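Speaker notes – Staff Break Policy, Geagea site

Slide 4. Thank the facilities team. State that 1,313 of 1,867 employees answered the survey. Pause for the chart.

Slide 5. Refreshment points remain open to all shifts.
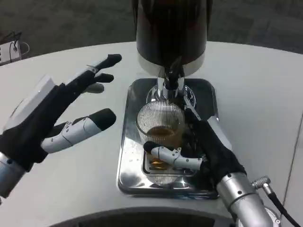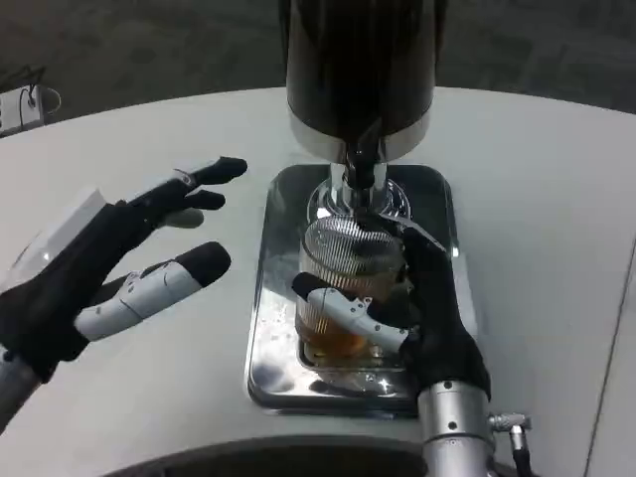 Slide 6. The second rest period is now 11 minutes longer – supervisors may not shorten it. Requests for a different schedule go to Rasha Saab in writing.

Slide 7. The new policy takes effect in January. Take questions on overtime last.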